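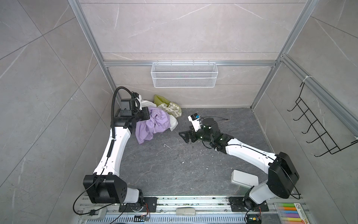

Sorting the washing by cloth type before it is folded takes longer than the folding itself, according to Dorota Nowakowski, and she would like the shared laundry at Zavunside to stop asking people to do both. Her remark was one of several read out when residents went over the new rules for the laundry room.

The rules were posted July 17, 2020, and apply to all 19 households on the Vorna side of the building. Anyone who uses the machines is now expected to clear their things within two hours of the end of a cycle. Whatever is left after that will be moved to a shelf by the door and kept for 10 days.

Snežana Papadopoulos, who wrote the first draft, said the old arrangement had stopped working over the winter. By December there were piles in every corner, and people were taking home towels that belonged to a neighbor. Two residents asked for a limit on how long a pile could stay. Others wanted no limit at all, only a place to put things.
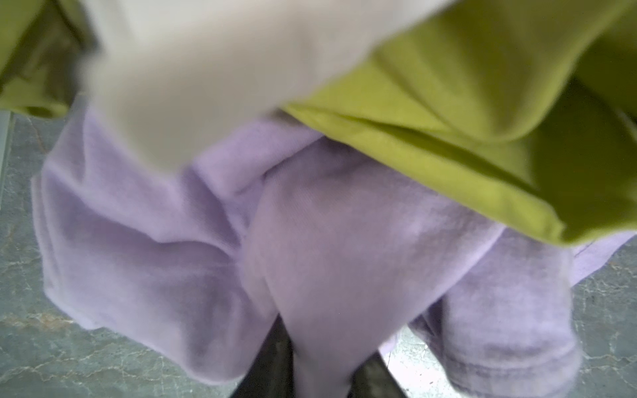 Most of the talk was over mixed loads. Under the draft, soft knits and fleece would have been washed and stacked apart from plain cotton, and light colors apart from dark. Blagoje Softić said that was too much to ask of someone with one small basket. A heap of soft lavender fabric with an olive-green piece folded over it and something off-white on top is a normal sight, he said, and all of it can be sorted out at home. The line about knits was taken out. The line about light and dark colors stayed in as advice.

The folding rule was also cut back. The first version asked for everything on the shelf to be folded in thirds, with seams and hems turned in. The final version says only that items should be laid flat and kept together by owner. Residents who find a stray piece in their own load are asked to put it on the shelf the same day.

Margareta Tudose asked what would happen to things nobody claimed. They will go to the Kolev thrift store on Zultcombe Road, which takes clean clothing and household linens. Torn cloths will be cut up for cleaning rags and stored under the sink.

There is no charge for using the shelf. A proposal to collect $5 for each pile left past the deadline was dropped after several people objected, among them Nowakowski, who said she would sooner see a reminder taped to the dryer. That reminder is now up, in large print, with the hours of the room beneath it.

Laundry hours have not changed. Residents with questions about missing items can leave a note for Rochelle Tapsell in the mailbox by the stairs. She will have the list of unclaimed pieces and asks that notes give the color and the size.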